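Accueil > Maison > Robots et automatismes > Rangement

Rechercher un sujet, un membre… OK

Un robot peut-il déjà ranger des câbles ?

Nuno Coelho
Je m'occupe du matériel dans un bureau partagé. Chargeurs, rallonges, multiprises, tout finit en tas sur les tables le soir. Est-ce qu'une machine sait enrouler un câble et le ranger, en 2 fois 8 heures s'il le faut ? Mon budget est de 543 euros.
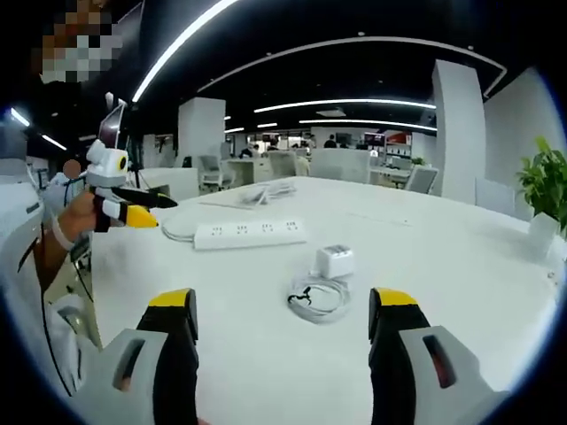

Pourquoi un câble est-il plus difficile à saisir qu'une boîte ?

Parce qu'il change de forme dès qu'on le touche — la machine doit revoir son geste à chaque instant.

Yiğit Uysal
Pas à ce prix. J'ai vu une démo chez Vodotano en juin : 26 essais pour enrouler un cordon, 8 réussis. Les boîtes et les gobelets, ça passe mieux. Prends des attaches velcro et un bac par table, tu en auras pour moins de 200 euros.

baysal_38
mon aspirateur robot avale les câbles, ça compte ? sinon pareil, les bacs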